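From: Csenge Borbély
To: desk-and-room list
Subject: Re: [desk-and-room] curved desk or two straight ones?

On a November evening, Purar wrote:
> We get the keys to the Siltham room next month and I have to
> order desks. Half of us want the long curved kind like yours and
> the other half say curves waste floor. Do you still like it? Also,
> do the partition panels do anything, or are they just something
> to stare at? Budget is 800 per desk and I'd like to stay under it.

Hi Purar, and hi everybody,

Yes, I still like it! I was on the fence the first month (it felt like sitting at a hotel reception) but I wouldn't go back to a straight one now. You end up using the far end as a shelf, and stuff you want nearby but not in your face drifts down there by itself. Mine is never tidy. I did think about cleaning up before sending this and then I made tea.

White was Kandow's idea and I fought it. I wanted the oak. But the floor in our room is those mixed planks, brown and gray and tan all together, and a wood top would have been one wood too many. White does show every coffee ring, so budget for a decent cloth.

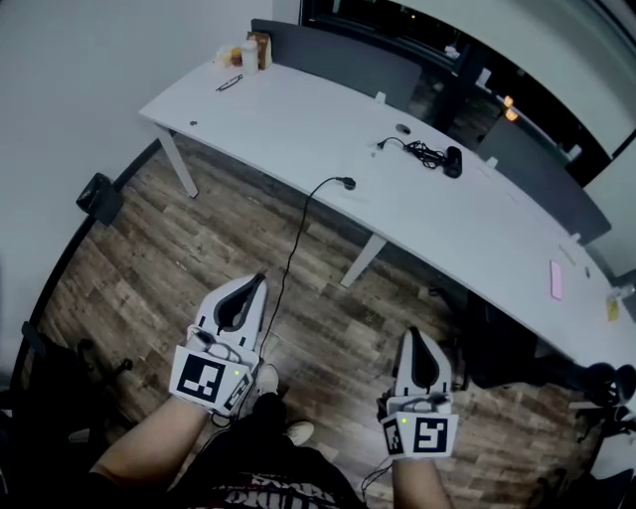

My end of the room after dark, desk in its usual state.

The panels: I'd get them. Ours are dark gray and stand along the back, with little white clips at the desk edge. I wouldn't expect miracles for sound, Shahbazi on the phone is still Shahbazi on the phone, but I like having something between me and the window. At night that glass turns into a mirror and before the panels I kept looking up at myself chewing.

Cables are my one real complaint. The top has no holes in it, so everything goes over the front or the back, and I keep a coil of black cable sitting right in the middle where my notebook should be. If your supplier offers a grommet, pay for it. We were quoted 300 to have them drilled afterward and I said no thanks, which I regret maybe twice a week.

Oh, and measure the door. Ours came in one piece and we had 5 people in the stairwell arguing about which way up it went.

Does anyone on the list have the curved one against a wall instead of a window? Purar's room has that long blank side and I can't picture it.

Csenge

> Purar also wrote:
> P.S. metal legs or the panel kind?

Metal. You can get a vacuum under there.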